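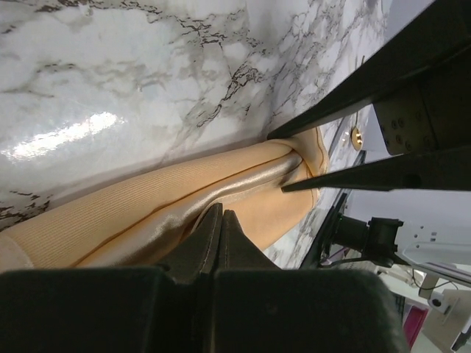
买一台机器人要花多少钱？

先说一个坏消息：商店标价牌上的那个数字，只是你要付的第一笔钱。它后面还排着一长队别的钱，个个都很有耐心。

假设你们学校想买一套会收拾餐桌的机器人，叠餐巾、摆勺子、把叉子放回该放的地方。校长很高兴，老师很高兴，你更高兴，因为这些活儿本来是你的。接下来，得有人坐下来做预算。

预算就是一张单子，左边写要买什么，右边写多少钱。听上去跟春游前去超市差不多，区别在于超市里的薯片不需要另外买一根电缆才能吃。

第一行：手臂

机器人手臂是单子上最显眼的东西。Revel公司卖的一种小型手臂，一条3,669元。你可能会想，一条就够了吧？

请你把一只手背到身后，用另一只手叠一条餐巾。叠好了吗？叠得像餐巾还是像咸菜？布是软的，你拉这头，那头就跟着跑，所以干这类活儿常常要两条手臂，一边捏住，一边折。于是3,669要乘以二。校长的笑容会小一点点，这很正常。

第二行：手

买手臂不一定送手，大人们第一次听说的时候，表情都很有意思。

机器人的手叫“夹爪”。最常见的一种只有两根手指，一开一合，像一把不太聪明的夹子。有的夹爪手指又细又尖，适合捏布边；有的手指又宽又厚，适合抓杯子。要是你想让它既捏餐巾又拿杯子，就得挑一种两样都还凑合的，或者买两种换着用。换着用比较贵，凑合着用比较慢，大人的会议有一半时间都在吵这个。

夹爪的指尖还会磨损。Flisine卖的备用指尖一对20元，看着便宜，可是它会像橡皮一样越用越少，而且总在你最需要的那天用完。多买几对，放在一个大家都记得住的抽屉里。

第三行：桌子

没错，桌子也要花钱。手臂得牢牢固定在什么东西上，否则它一伸手，自己先翻倒了。常见的办法是用铝型材搭一个架子，再装一块结实的板子，把手臂的底座拧在上面。架子、板子、螺丝加起来，预算单上写300元。螺丝很小，可是缺一颗也不行，所以请不要拿去玩。

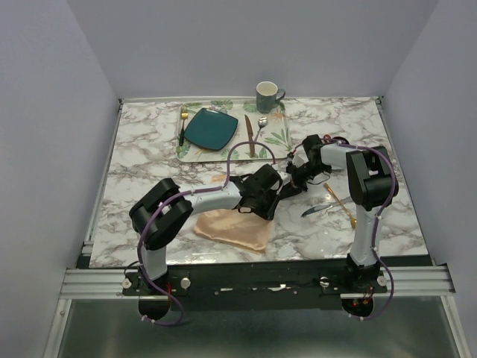
桌面上还得有让机器人练习的东西：盘子、杯子、刀叉、勺子、餐巾。这部分可以从家里带，省下来的钱够再买几对指尖。最好挑几样长得不一样的，因为一个只见过银勺子的机器人，碰到金色的勺子时可能会愣很久。亮闪闪的餐具也可以带几件，反光常常让机器人的摄像头头疼，早点头疼比晚点头疼好。

第四行：眼睛

没有摄像头，机器人就像蒙着眼睛找拖鞋。摄像头可以装在手腕旁边，凑近了看；也可以固定在桌子旁边或上方，看整张桌子。两种各有各的用处。手腕上的能看清布的褶皱，却不知道杯子放在哪儿；高处的知道杯子在哪儿，却看不清指尖到底捏住了没有。

买摄像头之前，先问一句支架包不包含在内。Fernandes的报价单上就把支架写在最后一页，字很小，像是怕吵醒谁。

第五行：线

每条手臂都要用电，也要跟电脑“说话”，所以会有线。手臂会转来转去，线要留得够长，太短会被扯掉，太长又会挂到杯子上。线可以绑在手臂上，跟着它一起动。绑线的小扎带便宜得不好意思单独写一行，结果常常就没人写，也就没人买。

请把扎带写上。

第六行：人的时间

这一行最容易漏掉。机器人不会一开箱就叠餐巾，得有人教它。有一种教法，是人握着一套遥控装置，带着机器人做一遍，再做一遍，再做很多很多遍。如果是请人来教，就要付工钱；如果是老师自己教，老师就没空改你们的作业了。（我知道有人觉得这是好事。）

第七行：意外

Areeba Naqvi专门帮学校写这种预算单。她的单子上永远有一行叫“还没想到的事”，后面写着500元。有位家长问她，既然还没想到，怎么知道是500？

她说：“上次我写的是零。”

这一行的钱可以拿来修撞歪的摄像头，也可以赔一个摔碎的盘子。要是到了期末还没花掉，就留到下学年，千万别拿去买第三条手臂。

便宜的和贵的，选哪个？

Pollik也卖手臂，有时候比别家便宜。比价格之前，要先问几个问题。坏了谁来修？要寄到多远的地方？修的时候有没有替换的？说明书你看得懂吗？一条便宜的手臂如果从八月一直躺在维修店里，到寒假才回家，那它在这段时间里就是一件很重的摆设。

还要问一个大人不太爱问的问题：这活儿非要机器人干吗？叠一条餐巾，你只要几秒钟，工钱大概是一块饼干。学校买机器人，多半是想让大家学会怎么教它、怎么修它，顺便看看它把餐巾叠成什么样子。这个理由很好，写进预算单的第一页就行。

如果你也想试试，今晚就可以拿一张纸，给自己梦想中的机器人列一张单子。手臂、手、桌子、眼睛、线、时间、意外，一行一行写下来，再请家里的大人看一遍。他们要是叹气，就说明你写得很完整。

别忘了扎带。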